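Wednesday, November 24, 2021

The pies are cooling, the cranberry sauce is in its jar, and I have finally sat down, so I'm going to write a little before I fall asleep with the pen in my hand.

I meant to spend the afternoon on the guest room and ended up spending it on laundry. You know how it goes (or I do, anyway): I went in to put clean sheets on the bed and found the pile I'd been ignoring since Sunday, and then I thought, well, Bronwyn Mudgway is coming tomorrow and she can't very well sleep under a mountain of clothes! So down it all came, and I put the radio on and got started.

I don't mind folding, once I'm in it. Towels first, then the pillowcases, then the shirts, and the awkward things last of all, when I'm tired and least able to deal with them. The tan one was the worst. It's all folds and panels and it never wants to lie the same way twice, and those little black tabs get themselves flipped under so that I have to go hunting for them. I tried it lengthwise, then in half, then lengthwise again. Mother would have had it squared off in one go and been on to the next thing, and she'd have told me to follow the seam. I did follow the seam, Mother. It still came out looking like a loaf of bread.

I've had that color in my closet for years, ever since the trip to Flerkemham in May, when it rained for 3 days and everything I'd packed was wrong. Khaki goes with everything and hides the dog hair, and I'm too old to be talked into anything brighter.

The guest room did get done, by the way, a little after 6. Clean sheets, the blue quilt, and a lamp that works. I still have to find the good gravy boat, which I think is in the box over the refrigerator, and I promised to call about the rolls before eight in the morning. The turkey goes in at nine. I'm hoping the rain holds off for Bronwyn's drive.

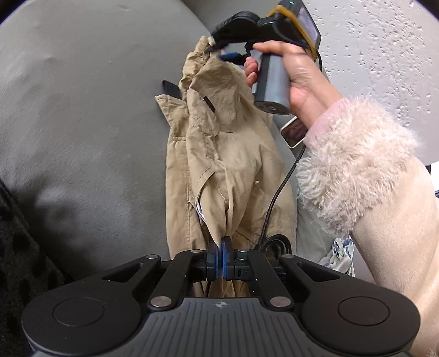

The tan one, still winning.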